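Florin Roman
16 May 2025

Thread on keeping one two-armed machine in working order, written by someone who didn't want to buy it. Husar base, Skodis grippers, and a simulated house we run every change through before the real one gets it. Long one, sorry. 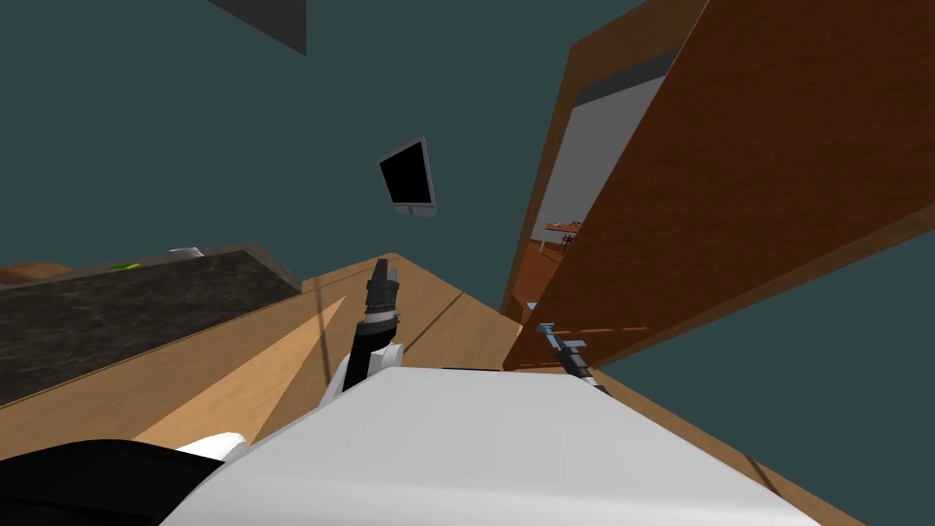

How often do the gripper jaws need to be re-zeroed?

Every 114 cycles by the Cindton shop sheet, and after any hard stop no matter what the counter says. The sales deck had a much bigger number in it. I stopped believing the deck in our first week.

2/ Setup first. The simulated rooms exist so that a bad parameter hits a fake door before it hits one we have to pay for. Fine idea. I was told this would cut commissioning to an afternoon. We took 6 days, and most of that went to getting the model's joint limits to match the arms bolted to the floor unit in Hernton.

3/ The mismatch was in the left shoulder. The model let it swing 5 degrees farther than the hardware does. Everything passed in sim. On the real unit the drive faulted with code 3613 and sat there until I cleared it by hand.

4/ Vendor's answer was "update the firmware." I updated the firmware. Same code. Then I measured the travel with a protractor and a piece of tape, typed the real limits into the model file, and the fault went away. Make of that what you like.

5/ Doors are still my test of choice. An open door gives you a thin edge, a big flat face and a frame to clip on the way past, and the planner treats all three with more confidence than I do. If a new release can't get both arms past one in sim, I don't load it. Two releases this spring never got loaded.

6/ Someone will ask why I don't just trust the collision checker. It checks the shapes you gave it. Ours had the gripper jaws modeled closed. Open them and they stick out past the shape, and the checker is perfectly happy while you scrape paint. I redrew the shape with the jaws all the way open. Slower paths, fewer scrapes.

7/ Maintenance, real unit only, in the order I do it:
Power off, brakes on, tag on the switch.
Wipe the jaw rails with a dry cloth. No spray.
Check the wrist cable for flat spots.
Snug the finger screws to the number on the sheet and stop there.
Power up, re-zero, run the slow path once with a hand on the stop.

8/ About that spray - the rep swears by it. I tried it on one gripper and left the other dry. By the end of October the sprayed one had gray paste in the rails and the dry one had dust. Dust wipes off.

9/ Is the sim worth having? For catching my own typos, sure. It has no idea what a tired cable or a loose screw feels like, and those two account for most of what I fix. I'd still keep it. I'd just quit calling it a twin.

10/ Next job is the right wrist, which has started to click on the way down. Vendor says normal wear. I've ordered a bearing.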